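[Grippers-list] Re: finger swap, second round

From: Olaia Peñalver
Date: 13 February 2026
To: the list

Yeison Escobar wrote:

> Before I sign anything: has anyone run the Dravine fingers against
> the Worner ones on the same bin, same objects, same arm? The Dravine
> sales sheet says they will pick "anything a hand can", and my hand
> can pick up soup if it is allowed a spoon. I need something I can
> show Maite by the end of the month, and she does not read sales
> sheets. Also, does the hose routing matter as much as Tuấn says, or
> does Tuấn just like hoses?
>
> Yeison

Yeison, all,

Yes, we have, and yes, he does. Both things can be true.

We did 149 picks with each set of fingers on the two-sided bin, moving things from one compartment to the other, then put the old fingers back on and repeated the first 16 to see whether we had drifted. We had, slightly, and the fault was mine – I had nudged the bin with my hip and declined to notice. It has been clamped down ever since. Please clamp yours before you start and save yourself a very dull afternoon with the calibration board.

On soft things the Dravine set is better and I won't pretend otherwise. Cloth was our worst item all through October, when the Worner fingers would pinch a fold, lift it nicely and then lose interest halfway over the divider. With the Dravine pair we dropped it 10 times fewer over the whole run. On blocks there is nothing in it. Anything with parallel sides and a bit of height is a gift to either set, and if your demo for Maite is all blocks she will quite rightly ask what the money is for.

Small things near a wall are where I would hold off signing. Both sets hate them. The lower finger gets down the side well enough, but the upper one arrives at its own angle and the two have a disagreement. Olga got a few more out by turning the wrist before the descent, which costs time and makes the cables sulk. We logged 14 stalls on that move alone, all of them with the wrist at the far end of its turn.

Which brings me to hoses. Tuấn's view is that you should leave a generous curl beside the wrist and let it find its own way. Mine is that a generous curl is a thing waiting to catch on a clamp handle. We settled on his version because his works, and I have been gracious about it in at least one email, namely this one. Keep the hoses separate from the thick yellow cable if you can.

The page below is from the bench notes Olga is putting together for the Mundis people. She has asked for corrections by reply to her, off list. 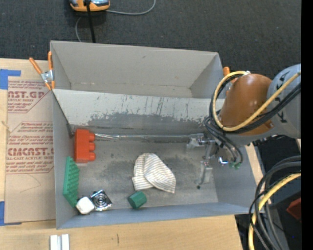
Bench notes, p. 16

Mixed set in the front compartment, rear one empty, nothing in the fingers. The striped cloth is near the middle of the floor, and the short green cylinder close to the front wall is exactly the sort of thing I was moaning about two paragraphs ago. The red block stands in the back left corner, and I would still rather be asked for that than for the cylinder.

If you want to repeat this at Vallejo, use the same objects for both sets and shuffle them between picks, but write down who did the shuffling. Olga shuffles like a card sharp. I apparently put everything back where the arm likes it, which did wonders for my numbers until she read the log.

I can send the log to anyone who asks. The column marked "hm" is mine and means the pick counted but I didn't enjoy it.

Olaia

P.S. Yeison, we didn't try soup.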